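Gripper rules, second go
April 2019. Posted to the bench notebook by the Pusta workshop

Spent the morning rewriting our house rules for the hand-held gripper, mostly so I stop giving the same speech to every new pair of hands. The old sheet dates from February and was written when we had one tool and one person using it. We now have 4 people on the roster and 1,182 recordings in the Wosen folder, and I've been through enough of them to have opinions.

First one is sleeves. Push them up past the elbow before you pick the tool up, and no loose knits or dangly cuffs near the fingers. I know it's chilly in here in the mornings! Wear a vest, or ask for the heater. Same goes for lanyards and bracelets, which I've now added by name after an argument over whether a lanyard counts as jewellery (it does for our purposes).

Second one is the start and stop. Get the tool into its working pose, count to two, then start. Stop before you swap hands, scratch your nose or put it down on the bench. Anything recorded while the tool is being passed about gets tagged "handling" and stays out of the training set. It doesn't get deleted — I want the tagged ones kept so we can check our sorting later.

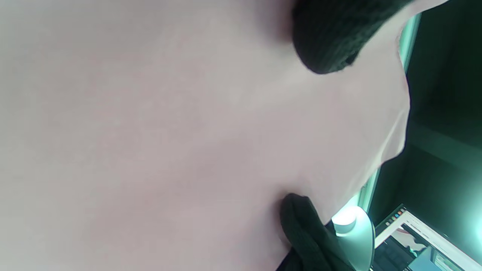 The tag has to go on the same day, by whoever was holding the tool. I tried doing everyone's tags on a Friday and it was hopeless, because half the time I couldn't tell a false start from a proper attempt that had gone a bit sideways. If you're unsure, write "unsure" and move on. Please don't make up new tags. I found "meh" in the Gatchalian batch and I still don't know what colour of meh it was meant to be.

Third, screens. Lock your computer or close your mail before you start, even if you reckon the lens is pointing the other way. We promised the Wuser people that nothing personal would go over with the files, and I'd like that to be boringly true. I'll spot-check 200 per batch until we get to roughly 3,000, then look at whether that's still a sensible number.

Still to sort out: where the wrist strap rule goes, and whether a battery change means a fresh calibration. I've been doing one every time, but that's habit and I can't find it written down anywhere. Printed copy is taped inside the cupboard door. Scribble on it.

Comments (3)

benchtwo: Can the sleeve rule say forearm instead of elbow? My work shirt won't go any higher.

weekday_shift: Agree on "unsure". I'd been leaving those blank, will go back and fix mine on Monday.

gluepot: Calibrate after the battery, please. Mine was out by a fair bit after the last change and I lost an afternoon to it.

Pusta workshop notebook | Contact the bench | Copyright 2019 | Back to top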